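Trestden Two-Arm Bench Kit

Club and classroom edition

The Trestden is a two-arm bench for school robotics clubs, and it's the one we wish we'd had when we started out! You get a matched pair of arms with grippers, a black tabletop, a fabric surround to keep stray light off the work, and the Carkel control box that runs the lot.

It was put together with Elaheh Mirzaei's senior club, who spent two terms on a pretend kitchen: clear the bench, sort the groceries, set things out for lunch. Year 9s pick that up in an afternoon (the Year 12s are still arguing over grip force, and loving it).

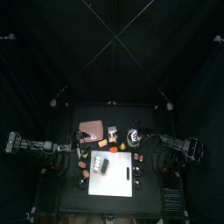 Play food and odds and ends from the kitchen drawer make brilliant practice objects. Start students on blocks and sponges, then move on to bowls and anything round that wants to roll away. Rostam Hassanpour's group keeps a tub of awkward items just for competition prep, and the Sunday crew has been known to add to it without warning.

What's in the kit

2 arms with grippers
Tabletop and clamps
Fabric surround, black
Carkel control box and cables
Student workbook, 58 pages, written by So-yul So
Spare gripper pads

Power: standard wall outlet
Part number: TR-417

Good to know

Allow a double period for the first set-up. Cable routing is the fiddly bit, so do it before the surround goes on, and leave enough slack for both arms to reach the far corners. The workbook has 69 graded tasks, from a single pick and place through to handing an object from one arm to the other. Programs are saved to the control box under each team's name, so two classes can share a bench without losing anyone's work.

Replacement pads and extra workbooks are listed under Spares.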